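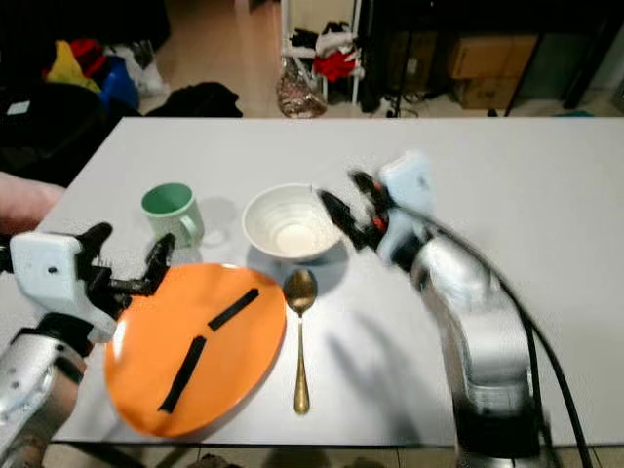 Working a shift beside a two-arm table setter

Tips from the service kitchen, Rikgate site. Revised May.

The arms took over place settings at the Rikgate canteen in spring. Plates, bowls, mugs and spoons are now laid by machine; soup, glassware and anything with a stem are still done by hand. The notes below are for kitchen staff who share a table with the arms. Litton and Esquivel run the same equipment and most of this applies there, except the drain times.

Before the shift

Wipe the table with a damp cloth, then a dry one. A film of water lets a bowl slide when the fingers close on it.

Clear the strip of floor behind the table. Cables go down the outer side of each arm and should hang free to the floor. Do not tuck them under a mat.

Check the finger pads for grease. Dish soap and warm water, no solvent. Pads are replaced after 1842 picks or when the surface turns shiny, whichever comes first. Write the change in the Markura log.

Dishes

Use matte black tape if a plate needs marking. Two short strips across the face are enough for setup work. Tape comes off before the plate goes back into food service, and the plate gets a full wash. Glue left by the tape lifts with cooking oil, left on for 11 minutes.

Strong colors are easier to work with than white on white. If a white bowl must go on a white table, turn off the lamp directly overhead and use the side lamp, so the bowl throws a shadow.

Mugs start with the handle to the right. Spoons start bowl end away from you, handle toward the front edge. Left-handed settings are finished by hand.

Metallic spoons show every fingerprint. Dry them with a lint-free towel and hold them by the neck.

Hands

Keep hands off the table while either arm is moving. To straighten a plate, press pause, wait for both arms to stop, then reach in from the side. The left arm may hold with its fingers open while the right one travels. A still arm is not a paused arm; look at the lamp on the pedestal.

Sleeves above the wrist. No lanyards.

What has changed in the job

The setting station used to take two people through the lunch rush. It now takes one, who loads dishes, checks settings and clears faults. The second person moved to the hot line. Wrist complaints are down. Standing still is the new complaint, and a stool is allowed at the station between 2 and 4 p.m.

In the last count, 93 of 95 settings passed without correction. Both misses were spoons.

Fault codes are on the card inside the cutlery drawer.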